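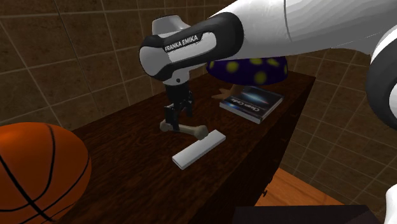
According to one student from last year's group, co-branding is only a way to sell the same biscuits at a higher price. I keep this remark in the handout as it is a fair place to start.

Course handout, week 4: Licensed names on food products

A licence is a contract. The owner of a name (the licensor) lets another firm (the licensee) print it on goods. The licensee makes the goods, pays for the packaging and carries the risk of unsold stock. The licensor receives a royalty, normally a percentage of net sales.

Our case is Lilano, a chain of swimming clubs with 80 branches, and Rivport, a maker of oat biscuits. In February the two firms agreed on a line of 14 products. Rivport pays a royalty of 10 per cent.

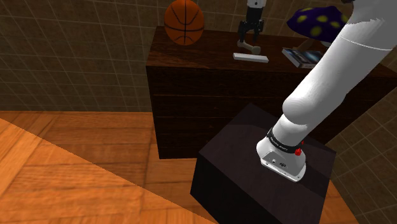

The club did not want its name on anything with chocolate, and this point took longer to settle than the royalty. Please read clause 3 before the seminar and mark the words "suitable for members". Who decides what is suitable? The contract does not tell us.

The second question is where the biscuits may be sold. Lilano wished to keep them inside its clubs for the first season. Rivport had already promised them to the Brarnbridge supermarkets, which have 800 shops.

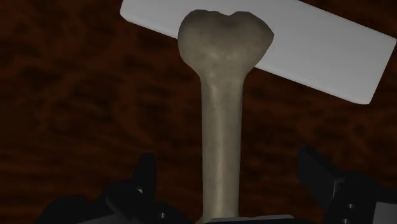

A compromise was found: the small packets went to the clubs and the family boxes to the shops. Compare this with the Sepúlveda yoghurt case from week 2, where both partners sold the same size.

For the seminar: write one page on which partner loses more if the line is withdrawn. Bring it on paper.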